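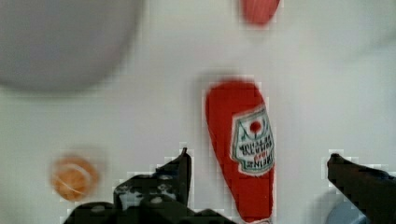
Clearing the table: can a machine do it yet?

Short answer: partly, and slowly, and only if you help it along. A ketchup bottle lying on its side is a fair place to begin, with two fingers open on either side of it and plenty of bare white table to work in. An orange is a different sort of job. It's round, it rolls if you nudge it, and it wants a gentler squeeze than a bottle does. You and I change our grip between the two without giving it a thought, and a machine has to be taught.

If you're thinking of trying one of the countertop arms (the Surkelex and the Prukard are the two I get the most letters about), a little kitchen sense goes a long way.

Spread things out first. Leave a good 3 inches between one item and the next, more if you can spare it. Fingers need somewhere to go, and a crowded table is where most of the knocking over happens.

Tighten every cap. I know, I know, but do it anyway!

Leave the big plates and bowls for yourself. Our Rerier will take a small bottle to the tray nicely enough, but a wide dinner plate is hard for it to get under, and I'm fond of my plates.

Wipe bottles down before you start. Ketchup around the neck makes for a slippery grip, and then you have sticky fingers to clean as well, with a damp cloth and the power off.

Mind the weight. Ours is happiest under 600 grams, so a full family-size bottle is pushing it and a half-empty one is fine.

Now, as to time. Last May I let it clear the lunch things from start to finish while I sat with my coffee, and it took some 31 minutes. I could have done it in the time it takes the kettle to boil. Still, if reaching and lifting bother your shoulders, slow may suit you very well, and I wouldn't talk you out of it.

Wiping the table afterward is still a job for you and a dishcloth.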